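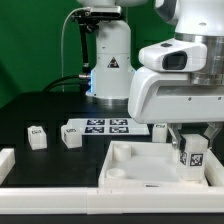 ## Visit to the Platitska manipulation laboratory, Adville

In June a delegation from the Jibrin technical office visited the Platitska laboratory in Adville. The purpose was to review the software used for tabletop manipulation and to decide whether parts of it could be adopted at our Kirnham site. Our host was Umesh Awasthi, who leads the planning and perception group. The program began at 9:30 on Tuesday and ended in the late afternoon.

### Perception

The morning was given to the perception stack. The laboratory works with small white cubes carrying printed fiducial tags, and the cube held in the gripper over the tray shows two of them. The tags allow the group to test planning and control without waiting on a general object detector. Mr. Awasthi was clear that tags are a development aid and that a tagless pose estimator is being written in parallel.

Calibration received more attention than we had expected. A board with four markers in a two-by-two grid lies on the table behind the tray. According to the group, the calibration routine compares the measured marker corners with their known layout and writes a single transform file, which every other module reads at startup. If the file is older than the last recorded change to the camera mount, the planner refuses to start. Our own practice at Kirnham relies on a paper log for this, and the delegation considered the Platitska method preferable.

### Planning

The planner takes a cube pose and a target area and returns a sequence of grasp, lift, transfer and release motions. For the tray task, the raised walls are entered in the collision model as thin boxes with a margin of 3 millimeters. Two short white pegs or cups stand inside the tray, and we asked how tightly the planner is allowed to pass them. The margin is set per object in a plain text file, so an operator can widen it without rebuilding the software.

Grasp selection is kept simple. Candidate grasps are generated from the cube faces, those that would bring a finger into a tray wall are rejected, and the remainder are ranked by the amount of wrist rotation required. A placement close to a wall leaves few candidates. In that case the planner may turn the cube by a quarter and try again — a step that accounted for most of the long planning times in the records we were shown.

### Control and logging

The controller runs as a separate process and accepts only complete, time-stamped trajectories. Gripper commands travel on the same timeline as arm motion, so a close command cannot arrive ahead of the approach. Members of the delegation asked about behavior on loss of the planner connection. The controller finishes the current segment, holds position and reports a fault code. There are 19 such codes, each with a short written procedure.

Every attempt is logged with the pose estimate, the chosen grasp, the planned path and the measured joint positions. The group's current archive holds 3,348 attempts, of which 1,435 concern the tray task. A replay tool steps through any one of them and displays the planned and measured paths together. It was the most useful single item seen during the visit. The tool reads a documented file format and does not depend on the rest of the stack.

### Points for follow-up

- Request the replay tool and its format description for evaluation at Kirnham.
- Adopt the calibration age check in our startup script. The change is small and can be made before the next software release.
- Ask for the planning time records by placement position, with wall-adjacent placements listed separately.
- Clarify the license terms for the planner, which were not settled during the visit.

The closing session was shortened by a building drill, and the discussion of shared workspace limits for two arms was deferred. Mr. Awasthi has offered to continue it by telephone. The delegation thanks the Platitska staff for their time and for open access to their source code and logs.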